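Kitchen and servery inspection, Kendurstead House
Ground floor, main servery and wash-up
Inspected 7th July. Inspector: Kanako Kaneko, Nirno Property Safety
Marking: S = satisfactory, A = action needed, N = not seen at this visit

1. Access and floors

1.1 Entrance door closes fully on its own closer: S
1.2 Floor covering sound, no lifted edges: A
Comment: Joint open at the wash-up doorway, long enough to catch a trolley wheel. Reseal within 14 days. Tape is not accepted as a repair.
1.3 Floor gullies clear and grates seated: S
1.4 Mats lie flat: S

2. Worktops and serving surfaces

2.1 Surface free of cracks, chips and open joints: S
2.2 Sealant between worktop and upstand continuous: A
Comment: Sealant has shrunk behind the hot cupboard and at the inside corner. Cut out fully and renew with a sanitary grade. Do not run new sealant over old.
2.3 Worktop edges free of sharp spots: S
2.4 Trays and crockery free of chips and crazing: S
Comment: Sampled from the shelf and from the clean side of the wash-up. Two bowls withdrawn on the day by the kitchen.

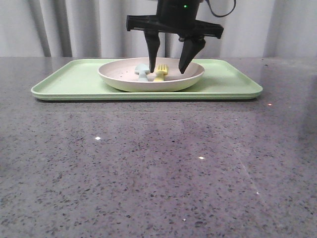
2.5 Cutting boards colour coded and stored upright: A
Comment: The raw meat board is scored past the point where it can be cleaned. Replace. The remaining boards may be planed once more.
2.6 Cleaning schedule displayed and signed: A
Comment: Schedule is displayed. Evening signatures are missing for several shifts. The sheet has no column for the underside of shelves, which was also raised last year.

3. Hot water and wash-up

3.1 Hand basin supplied with hot and cold water, soap and towels: S
3.2 Hand basin kept for hand washing only: A
Comment: A jug was being filled at the basin on arrival. Remind staff and refix the sign.
3.3 Dishwasher final rinse reaches the temperature set by the maker: S
3.4 Water softener salt topped up and logged: S
3.5 Mixing valve service record available: N
Comment: Record said to be held by Mäkelä, the plumbing contractor. Copy to be sent to this office.

4. Ventilation and gas

4.1 Canopy filters clean and correctly fitted: A
Comment: Filter 3 from the left is fitted with the baffles running sideways, so grease cannot drain to the trough. Turn and refit.
4.2 Extract fan interlocked with gas supply: S
4.3 Climach fan unit serviced within the last 3,000 running hours: A
Comment: Hour meter reads 124 over the interval. Book the service. Belt tension to be checked at the same visit.
4.4 Emergency gas shut-off labelled and reachable: S
4.5 Duct cleaning certificate in date: S

5. Electrical

5.1 Portable appliances labelled and in date: A
Comment: The label on the stick blender cannot be read. Retest or remove from use.
5.2 Sockets over worktops undamaged and clear of water sources: S
5.3 Leads kept off the floor and away from hot surfaces: S

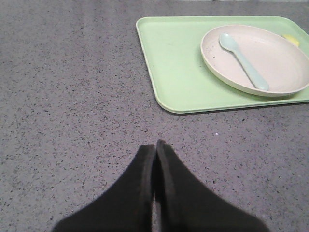
Kanako, on 2.2 we would ask for longer, as the hot cupboard is fixed to the wall and has to be disconnected before anyone can reach the joint behind it. The inside corner can be done this week. Reply entered for the kitchen by the duty manager.

Inspector's response: Extension to the end of July agreed for the joint behind the hot cupboard only. The corner stays at 14 days.

6. Fire

6.1 Fire blanket in place and reachable from the range: S
6.2 Wet chemical extinguisher in date, pin and tag intact: S
6.3 Final exit free of storage: A
Comment: Bread crates stacked inside the door. Moved during the visit. To be checked again without notice.

Items 1.2, 4.1 and 6.3 will be looked at on the return visit. Other actions may be closed by photograph or invoice sent to the Nirno office, quoting the item number.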